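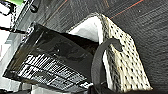 A polka-dot basket on dark gray carpet, as the wrist camera sees it.

I'd been bugging the folks at Soreck for months to let me come up to Codham and watch them teach a robot to tidy up, and they finally caved. The person I talked to runs the daily recording for a project called Haltlow and asked me to leave names out of it, so let's just say "the lead." We talked for most of an afternoon (I had way too much of their coffee), and I've cut out the parts where I went on about my own closet.

The first thing I wanted to know was what a normal day looks like. "You drive the arm," the lead told me. "That's the job. You hold a pair of handles, the arm copies what your hands do, and everything gets saved: the joints, the gripper, the video. Then you put the stuff back in a mess and do it over." They call each go an episode, and on the day I visited the counter stood at 2732. I asked how many of those were any good! Big laugh. "We tossed 700 before that counter even started. Those were ours from the first month, when we were all learning to drive."

What was wrong with them? "We were too careful. You'd see the arm creep up on a basket, stop, think about it, creep some more. The model learns the stopping. It has no idea you were nervous, it figures pausing in front of a basket is part of picking up a basket." So now there's a 30-second limit on the simple pickups, and if you run over, you scrap it and go again. I tried it and ran over every single time.

I'd expected everything to be hard plastic blocks, the kind of thing you see in lab videos, so I asked about all the soft stuff. The lead got pretty animated here. "Cloth is where the hours go. A box is the same box from every side. You nudge a fabric basket and now it's a different shape, and the rim you were going to grab has folded over. I can't write a rule for that. I can show it over and over, though, and hope it gets the idea." Patterns came up too. Dots and stripes apparently gave an early version of the model fits, and the team's answer was to go shopping and buy more dots and stripes.

We spent a while on the wrist camera. Their arm is an Arruda (they just say "the Arruda," like it's a boat), and the lead thinks the view from down by the gripper does more for learning than the one across the room. "From across the room you know where you are. From the wrist you know what you're about to touch. But it tilts, it swings, half the time there's a piece of the arm in the way. New people watch it and get a little seasick." I did, a little.

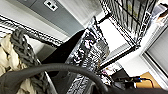
Does the person driving the arm have to be an expert?

Most new drivers get a few days of practice and then start recording, and a second person checks their episodes for the first couple of weeks.

That checking turned out to be a bigger deal than I'd guessed. Every episode gets a one-line instruction in plain words, and the words have to match what happened. "Somebody types 'put the blanket in the basket' and then they drape it over the side, because it's four o'clock and they're tired," the lead said. "It's a perfectly nice drape. I still can't use it with that sentence." Sometimes they rewrite the sentence and keep the episode. I like that a lot, I have to say.

I asked about mistakes, too. If the gripper slips, do they throw it out? "We keep it if the driver fixes it. Drop, look, pick it up again, that's gold. If they drop it and reach for the reset, it's gone." They've been pushing drivers to fumble a bit on purpose, and the lead says it's harder than it sounds, your hands don't want to.

Next up is more variety. There are 32 room layouts on the schedule and they'd like them all recorded by September, which made two people at the next desk groan out loud. I asked if the lead tidies up at home after all this. "I fold towels like a robot now. Slow approach from above, very square. My family hates it."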